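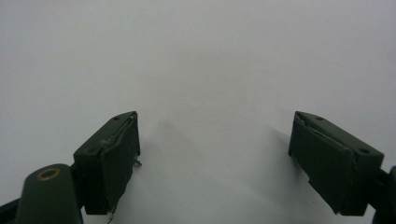
Compter les démonstrations ne suffit pas

Par Candela Gallardo
Jun 30, 2019
212 partages | 3 commentaires

Depuis deux ans, les articles sur l'apprentissage par démonstration commencent presque tous par un volume. Tant d'heures, tant de milliers de gestes enregistrés avec une pince tenue à la main, puis une politique entraînée là-dessus et transférée sur un bras. Je travaille dans ce domaine et j'ai moi-même écrit ce genre de première phrase. Je pense aujourd'hui que ce chiffre renseigne mal le lecteur, et qu'il faudrait publier à côté l'état du matériel avec lequel les données ont été prises.

Le principe de la pince à main est bon. On met la caméra sur l'outil, on donne l'outil à une personne, elle range, trie, ouvre, pose. Il n'y a pas de bras à programmer ni de téléopération à apprendre. Une personne prend la pince en main en une matinée. Le coût d'une démonstration baisse beaucoup, et l'image vue pendant la collecte ressemble à celle que verra le robot, puisque la caméra est placée au même endroit par rapport aux doigts. C'est cet argument qui a convaincu notre équipe chez Tredero, et il tient toujours.

Il a une conséquence dont on parle peu dans les sections « méthode ». Si les doigts sont en permanence dans l'image, leur aspect fait partie de la donnée. Sur notre pince, une bande se soulève le long du bord supérieur de chaque doigt et fait une couture claire et plissée sur le vert foncé. Une petite pointe métallique dépasse du doigt gauche, vers le centre, et un fil mince pend plus bas. Quelqu'un qui regarde un enregistrement ne voit plus ces détails au bout de dix minutes. Le réseau, lui, les reçoit à chaque pas de temps, au même titre que l'objet à saisir.

En avril, nous avons fait une comparaison que je trouve instructive, même si elle est modeste. Vega Peñalver a repris le jeu de données Cokness, constitué pour une tâche de prise et de dépose de petits flacons, et l'a séparé en deux selon l'état des revêtements de contact au début de chaque séance. Il y avait 23 séances en tout. Dans 15 d'entre elles les revêtements étaient notés comme neufs ou bien collés, dans les 8 autres comme usés ou décollés en partie. Elle a ensuite entraîné deux politiques de même architecture, en égalisant le nombre de démonstrations, et les a testées sur le même bras équipé de doigts neufs.

La politique issue des séances « usées » lâchait plus souvent le flacon au moment de la levée. Elle refermait aussi les doigts plus tard et plus fort. L'explication la plus simple est que l'opérateur compense. Quand le revêtement accroche mal, la main serre davantage, reprend la prise, incline un peu l'outil. Ces corrections sont enregistrées comme de bonnes démonstrations, ce qu'elles sont pour un outil abîmé. Transportées sur un outil en bon état, elles deviennent des gestes sans motif.

Je ne donne pas de pourcentages ici parce que le nombre d'essais par condition était trop faible pour que j'aie envie de les voir cités. Il faudrait refaire la mesure avec plusieurs opérateurs, et surtout avec une usure provoquée et contrôlée au lieu d'une usure notée dans un cahier. Vega a aussi remarqué que deux des séances « usées » avaient été faites en fin de journée par la même personne. La fatigue et l'usure sont donc en partie confondues dans nos données. L'écart entre les deux politiques m'a tout de même paru assez net pour changer notre façon de travailler.

Une objection revient à chaque fois que je présente ce résultat : la variété est bonne pour l'apprentissage, donc un peu d'usure dans les données rendrait la politique plus robuste. C'est vrai si l'usure varie indépendamment du reste. Dans une collecte réelle, elle suit le calendrier. On commence par les tâches faciles avec un outil neuf et on finit par les tâches difficiles avec un outil fatigué. Le modèle dispose alors d'un indice visuel très commode pour deviner dans quelle partie du jeu il se trouve, et rien dans la fonction de coût ne l'empêche de s'en servir. Mélanger les démonstrations au moment de l'entraînement n'y change rien, la corrélation est déjà dans les images.

Une autre réponse consiste à masquer les doigts. Nous l'avons essayé sur le banc Garrido. Le masque retire l'aspect des bandes, mais il retire aussi l'information sur l'ouverture et sur le contact, dont la politique a besoin dans les derniers centimètres. On peut ajouter la largeur d'ouverture comme entrée séparée. Le contact reste mal observé. Et le masque ne corrige pas le geste de compensation de l'opérateur, qui se trouve dans la trajectoire et pas dans les pixels. Je ne le recommande pas comme solution par défaut.

Ce que je propose coûte peu. Avant chaque séance, on enregistre quelques secondes à vide, pince ouverte au-dessus d'un fond clair et uni, puis on ferme et on rouvre. Ce court enregistrement est conservé avec la séance et publié avec elle. Il permet de voir l'état des doigts, leur position par rapport à la caméra et la qualité de l'éclairage. Un tiers qui réutilise les données peut alors trier lui-même, selon ses propres critères. Nous avons ajouté dans Wirkano, notre outil de gestion de séances, un champ obligatoire pour la date du dernier changement de revêtement. L'opérateur ne peut pas lancer la collecte tant qu'il est vide. Il y a eu des protestations la première semaine, et un certain nombre de dates manifestement fausses.

Je voudrais aussi que les articles indiquent une règle de remplacement. La nôtre est de changer les bandes toutes les 3 séances, ou avant si un bord se relève. Je ne prétends pas que ce soit la bonne fréquence. Elle dépend du ruban, des objets et de la force des gens. Une règle médiocre mais écrite se discute, alors que l'absence de règle ne laisse aucune trace dans le jeu de données final.

Les relecteurs ont leur part dans cette situation. Une section sur l'entretien d'une pince passe pour du remplissage, et l'on m'a demandé une fois de la supprimer afin de faire de la place à une étude d'ablation supplémentaire. L'ablation portait sur la taille d'une couche cachée. Elle n'avait presque aucun effet et occupe une demi-page de l'article publié. La section d'entretien se trouve dans une annexe que, d'après les messages que je reçois, peu de gens ouvrent.

Les équipes qui partagent leurs données rendent service à tout le monde et je ne leur demande pas des années de métrologie. Quelques secondes à vide par séance et une date de changement de revêtement tiennent dans n'importe quel format existant. Pour notre part, la prochaine version du jeu Cokness comportera ces deux éléments pour toutes les nouvelles séances. Les anciennes resteront telles quelles, avec les notes du cahier recopiées dans un fichier texte, abréviations comprises.

Commentaires (3)

mathilde_r
Même constat chez nous avec des doigts souples. On changeait les embouts quand quelqu'un se plaignait, donc jamais le même jour d'un poste à l'autre. Est-ce que vous comptez publier la séparation des séances de Vega Peñalver ? Même sans les poids des modèles, ça m'intéresse.

Bruno T.
Pas convaincu par la partie sur la compensation. Avec deux séances faites par la même personne en fin de journée, vous ne pouvez pas conclure grand-chose. Il faudrait au moins mesurer la force de serrage pendant la collecte. D'accord pour l'enregistrement à vide, par contre, je vais le mettre dans notre protocole.

Candela Gallardo
@mathilde_r Oui, la liste des séances sera jointe à la prochaine version. @Bruno T. La mesure de force est prévue, le capteur n'est pas encore monté. Pour les deux séances en question, je suis d'accord avec la réserve, c'est pour cela qu'elle est dans le texte.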